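Speaker notes: Pantry reset, short version
Setareh Jalali, Hasteo office services, November

Slide 1. Title
Say who I am and which floor I look after. Thank Prys Yorath for the slot. The talk runs 30 minutes with questions, so keep the opening short.

Slide 2. Why we started
The pantry on our floor had three shelves and no order to them. Open bags were pushed to the back and people bought the same thing again. Mention the survey comments: stale snacks, crumbs, nothing labeled.

Slide 3. Bags
Most dry goods come in thin plastic bags that don't close again once they are cut. A twist at the neck holds for a minute or so and then opens up. If the bag is staying in use, move the contents to a jar the same day.

Slide 4. Jars
Clear, wide mouth, screw top. Two sizes at most, so that lids don't get mixed up. Wash and dry them fully before filling. Ask who in the room has a drawer of lids that fit nothing. Wait for hands.

Slide 5. Doing it at the table
Clear a table first. Set the empty jars out open, then bring the food over. Long, thin pieces go in upright, a small handful at a time. Squeeze the neck of the bag while you move it so nothing drops out.

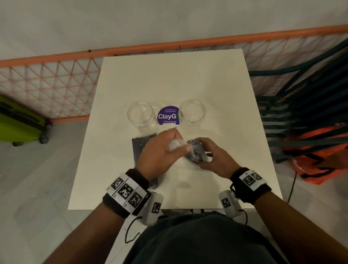
Broken ends go in last, on top, so they get used first. Write the date on tape and put the tape on the jar, never on the lid.

Slide 6. Keeping it up
One person checks the shelves each month. Prys has the checklist and can send it out. Leave the last 3 minutes for questions. Spare handouts are by the door.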